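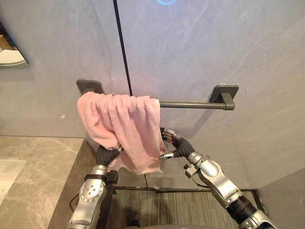 Opinion > Housing > Renting

Last updated: Tue 1 August

We use cookies to remember your reading preferences. Accept or manage settings.

Landlords should stop renovating bathrooms before they fix the plumbing

I have rented in Gullport for 15 years and lived in 7 apartments. The bathrooms have gotten better looking with each move. The water has not gotten any better. In my present building, on Lodhi Street, the shower takes so long to warm up that I make coffee while it runs.

The order in which rental buildings get repaired is wrong, and the city could change it without spending much money.

When an apartment empties out, the owner has a few weeks to make it ready. Wall panels, a new faucet and a dark metal towel bar can all go in during that time. They show up well in a listing. Replacing the supply lines means opening walls on several floors, which affects people who are still living there and paying rent. It also adds nothing a visitor will notice in a ten-minute showing. So the finishes get done every time somebody moves out, and the pipes get done when they burst.

I understand why owners work this way. A friend's building in Tellach had its pipes replaced in January, and the tenants went three days without running water. Several of them asked for money off the rent and got it. The owner paid the contractor, paid the tenants, and ended up with a building that looked the same as before.

But the cost of waiting is real, and tenants carry most of it. We pay for the water we run down the drain while it heats. We lose belongings when a ceiling leaks. Last year the apartment above mine had a slow leak behind a newly finished wall, and the new wall had to come out. The owner paid for that bathroom twice. I paid for a mattress and a box of winter clothes, because my policy had a deductible of 1,000 dollars and the damage came to less than that.

Gullport already inspects rentals before a new lease. The inspector checks smoke alarms, window locks and handrails. I would add two things to that visit. The first is a timed reading of how long hot water takes to reach the farthest tap. The second is a written record of the age of the supply lines and drains, given to the tenant along with the lease. An owner who doesn't know the age could say so, and that would tell the tenant something too.

The usual objection is that rents will rise. They may, in some buildings. Rents already rise after a cosmetic job, though. Mine went up when the last bathroom was redone, and I would have paid the same increase more willingly for decent pressure.

The neighboring town of Romia tried a voluntary version of this, and almost no owners signed up. I don't find that surprising. An owner with old pipes has no reason to advertise them. It has to be required of everyone or it will only be done by those with nothing to hide.

I like a nice bathroom as much as anyone. I would still like the rule to say that the walls can't be closed up again until someone has looked at what is behind them and written it down. The council takes up the inspection code again this fall, and tenants should ask for it then.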